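**Call for Players and Singers — Erkville Community Orchestra and Chorus**

The Erkville Community Orchestra and Chorus invites expressions of interest from adult musicians for its coming season. Rehearsals resume in August. The season comprises two concert programs, the first at the Doltell Hall and the second at the Stefanou Centre in the neighbouring district.

The ensemble is open to residents of Erkville and surrounding towns aged 18 and over. There is no upper age limit. Applicants need not hold a formal music qualification, but should be able to read music and prepare their parts between rehearsals.

## Places available

- Violin and viola, all desks
- Double bass
- Oboe and bassoon
- French horn
- Tenor and bass voices

Flute, clarinet and soprano places are filled at present. Players of these instruments and singers in this section may ask to be placed on the reserve list, which is kept until the end of the season.
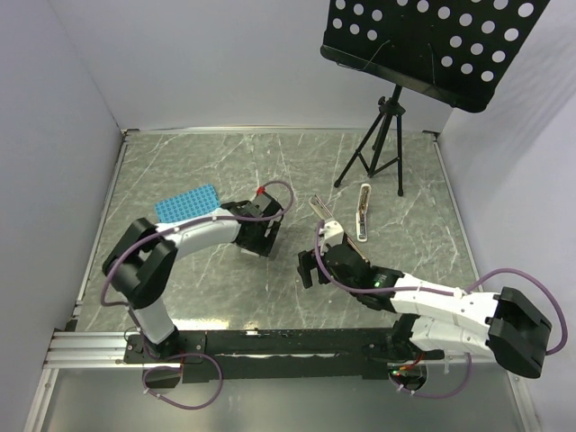
Rehearsals begin at 7 p.m. and finish at 9:15 p.m., with a short break. Members are asked to arrive in time to be seated and tuned at the hour. A member who expects to miss more than 2 rehearsals before a concert should speak with the section leader as early as possible — in most cases an arrangement can be made. Attendance at the dress rehearsal is required.

## Fees and music

The membership fee is $100 for the season, payable in two parts if preferred. It covers hall hire, printed music and insurance at rehearsals and concerts. A reduced fee is offered to full-time students and to holders of a concession card. Requests for further assistance are treated in confidence.

Music is lent from the Winus Library and must be returned within 8 days of the final concert. Markings are to be made in soft pencil only. Members supply their own instruments, apart from timpani and the larger percussion.

## Placement

New string, wind and brass players will be invited to a brief playing session with the conductor. Candidates should prepare one piece of their own choice, and will be given a short passage to read at sight. Singers will be asked to sing a scale and a verse of any song they know well. All candidates will be told the outcome in writing.

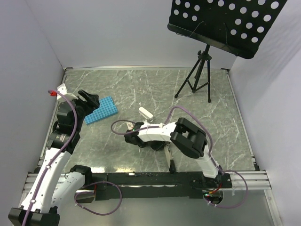
Dayana Huaranga remarked that she had put off applying for a long while, having not played the viola since school, and that the sight-reading was gentler than she had feared. "I was given a moment to look it over, and nobody minded when I asked to start again," she said. She added that she would advise new members to practise the slow movements too, as those are the ones that find you out.

## How to apply

Please write to the Membership Secretary, care of the Doltell Hall, Erkville, giving your name, contact details, instrument or voice, and a few lines on your playing or singing experience. Access needs should be noted in the letter so that seating and parking can be organised. Large-print parts are available on request.

Applications for the tenor and bass sections will remain open until all places are filled.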